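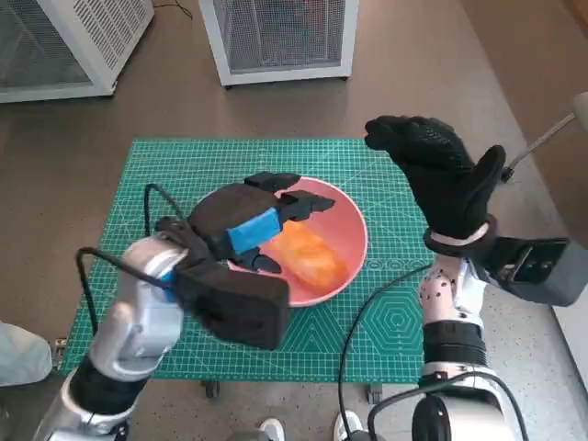 Daverden Street Residents' Association
Minutes of the August meeting, Plilton Hall, 7:00 in the evening

Present: Jayanthi Mudaliar (chair), Crisanto Dumlao (minutes), Benjie Tolentino, Analyn Calimlim, Abdul-Rahman Baidoo. Excused: Mr. Nisar.

1. Minutes of the last meeting
Accepted with one correction. The gate was painted in June and not in May.

2. Money
Benjie reported that the account has $454. The bill for the hall is paid until the end of the year. The insurance, $225, must be paid before the next meeting. Agreed.

3. Street supper
The city gave permission to close the street between Policarpio Bakery and the corner. We expect up to 80 persons. Analyn will ask the bakery for a price for rolls. Abdul-Rahman wants rice also, and offered to cook it. The question of music was discussed for a long time – it stays open.
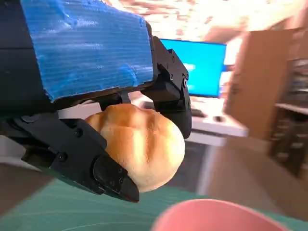

Bread roll.

4. Plates and bowls
Jayanthi proposed to stop buying paper plates. Each household should bring its own bowls and spoons, with the name on the bottom. Benjie was against, he thinks many people will forget. Vote: three for, one against, one did not vote. 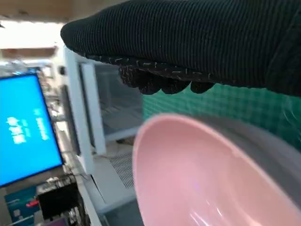

Pink bowl.

5. Trees
The two young trees near number 576 have not enough water. Abdul-Rahman will write to the city again. Until there is an answer, neighbors on that side are asked to give water in the evening.

6. Craft table for children
Analyn will prepare it at the supper, with paper lanterns. Only grown-ups will use the knives. She still needs scissors and glue.

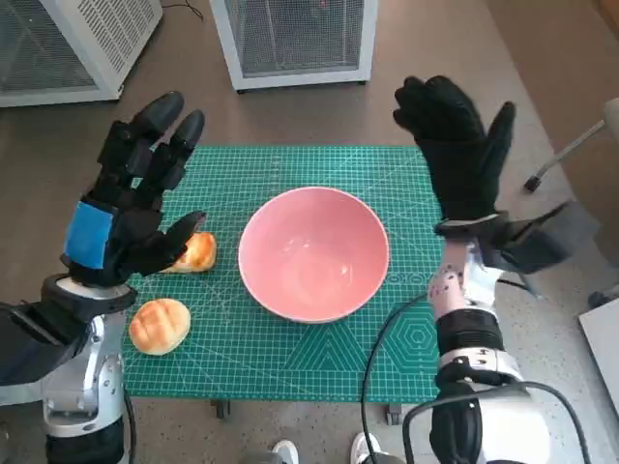

Table with green cutting mat.

7. Other matters
Mr. Nisar asked by letter if the notice board can have a lock. Crisanto will find out the price.
The key of the hall is now with Jayanthi.

The meeting was closed at 8:40.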